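# Left wrist diary: the Plinero grasp planner

30 June 2021

So I promised a gallery and then sat on it for ages, sorry! Plinero is the grasp planner I've been writing in my evenings, and most of my time with it goes into staring at the left wrist view in the simulator while it makes up its mind. I keep far too many screenshots. Most of them are really only interesting to me, so I've gone with my favorite and put my notes around it, a line or two per topic (okay, some run longer, I got carried away).

A few bits of background if you're new. The simulator is Gallholm, which I picked because I could get it running on my old desktop without a fight. The arm controller underneath is Lowther. I didn't write that one and I try very hard not to touch it. Plinero sits in between: it takes a wrist view, proposes a bunch of grasps, throws most of them out and hands the survivor down to Lowther.

**On the background.** I run everything on plain gray. I had a lovely textured room in there back in March and it looked great and it made every segmentation bug twice as hard to find, so out it went.

**On thin things.** Blocks are easy. Flat, card-like things are where the planner earns its keep, because the good grasps all live on a narrow range of wrist angles and the sampler used to walk right past them. I now bias the samples toward the short axis of whatever it thinks the target is, which is a hack, but a hack I'm fond of.

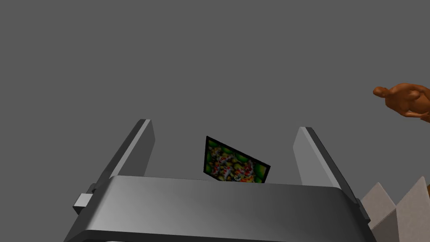 *Left gripper and the patterned card, with clear space on both sides. The card is tilted, so the wrist roll matters a lot.*

Someone reading along as Nikdale wrote in to say that biasing toward the short axis will bite me as soon as the target is half hidden, because the visible part of a thing can have a completely different short axis from the whole thing. Their suggestion was to fit the shape first, keep the two best guesses, and sample from both until the view gets better. They also asked why I don't replan during the approach.

Okay, so, the first part is a really good point and I'm a bit annoyed I didn't see it! I've started on the two-guess version. It's slower, and my scoring code assumes a single target shape in more places than I'd like to admit, so it lives on a branch for now.

As for replanning, I do it, just not very often. The planner gets another look every 50 control steps. I tried every 20 and the wrist got twitchy, flipping between two grasps that scored nearly the same. There's probably a nice way to make it stick with its choice (a small penalty for changing its mind?) and I'll get to that.

**On clutter.** Other objects in view are there for the collision check. A faceted shape with points is a nice test, since my first collision model wrapped everything in a box and then refused to go anywhere near the corners of that box, even where there was nothing but air. Convex pieces fixed most of it.

**On sample counts.** I draw 2000 candidates per plan. Fewer and I miss the thin grasps, more and I go make tea.

**On seeds.** If you want to follow along with my settings, the seed is 3963. It has no meaning, I typed it once and now it's in every config file I own.

Next up is the two-guess sampler, and then cleaning up the logging so the scores get saved next to the screenshots. Right now they're in a separate folder with different time stamps and matching them up by hand is a pain.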